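Notes from the Shared Kitchen on Carrier Street

Grendbridge Neighborhood Newsletter, Sep 9, 2023

Many readers have asked me how the shared kitchen is doing after its first full year, so I will try to answer in one piece. My name is Thaddäus Hämmerli and I keep the booking calendar. I came to Grendbridge from Switzerland, and I ask you to forgive me if some sentences sound a little stiff.

First the numbers, for those who like them. In the year we had 457 bookings, more than I hoped for when we opened. Most were for half a day. The evening hours are the most wanted, and the early mornings are still nearly free, except for Peadar Tully and his bread. If you can come before nine o'clock, you will find both ovens waiting for you and a very good smell.

The money is in order, but it is not rich. We paid $2,142 for the new sink and the pipes under it, and this was the largest cost of the year. The old sink was leaking into the cupboard since spring, and the plumber told us that to repair it a third time made no sense. The new one is deeper, so a big stock pot can lie in it completely. Brittany Bélanger, who makes soup for the Dustcombe market, was the first to try it and sent me a message with only one word, "Finally."

Now to the cold storage, where I must be a little strict. The rule is simple and it hangs inside the pantry door: name, date, and what it is. A box without a name stays two days and then it goes. In August I threw away a whole tray of stuffed peppers and I felt bad the whole evening, because they looked excellent. Please write the label before you fill the box. On a cold, damp lid the pen does not write anymore.

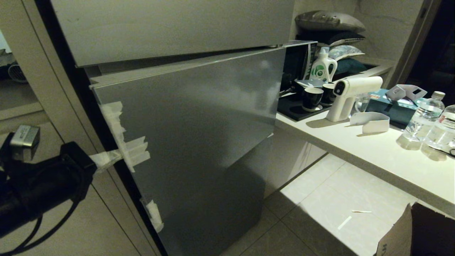 The lower refrigerator door, with tape along its left edge.

A few words about what belongs where. Milk, cream and cooked food go on the upper shelves, and raw meat always goes at the very bottom, in a closed container with a rim. Hot pots do not go in at all. Let them stand in a cold water bath first, and stir from time to time. Colleen Lapointe taught me to put a clean bottle of frozen water directly into the soup, and with this trick a large pot is cool enough in less than an hour. She learned it in a school kitchen, where she cooked lunch for many years.

The pickling evenings will come back this month. Last September we made cucumbers and green beans, and this time Colleen would like to add beets and a mustard relish from her grandmother. We have room for 50 jars. Please bring your own lids, new ones, because used lids do not always close well and then the work was for nothing. Salt, vinegar and dill are paid by the kitchen. If your garden gave you too many zucchini, bring them too -- we will find something.

Ieuan Morris is offering a small course about knives on the same evenings, before the pickling starts. He will show how to sharpen on a stone, how to hold an onion so that your fingers stay where they are, and how to store a knife at home if you have no block. I took part in the spring and I must say that I had been cutting onions wrongly for thirty years. Bring one knife from home, wrapped in a towel. 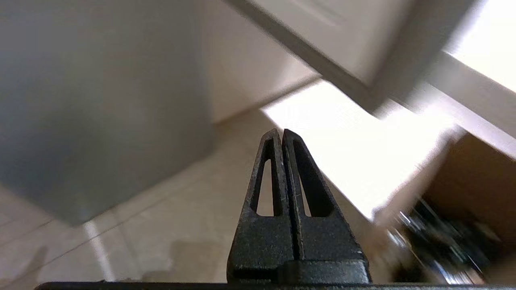

Down at floor level, September.

About cleaning I have only small remarks this time. The floor should be swept first and mopped after, also under the tables, and the mop must hang with the head down so that it can dry. The gray bucket is for the floor and the white one is for surfaces. I know they were exchanged several times during the summer. The drain sieve must be emptied by the last person of the day, even if this person did not cook anything with rice.

The fee stays the same until the end of the year. We spoke about raising it, but with the sink now paid we can wait. Members of the Mimard garden plots keep their lower price for the harvest months, as before.

We are still looking for a large colander, two baking sheets which are not bent, and a kitchen scale that weighs small amounts. If you have one of these things at home and do not use it, leave it on the shelf beside the calendar with a note. Bookings for October open next week, and you can write them in the calendar with pencil, please, not with pen.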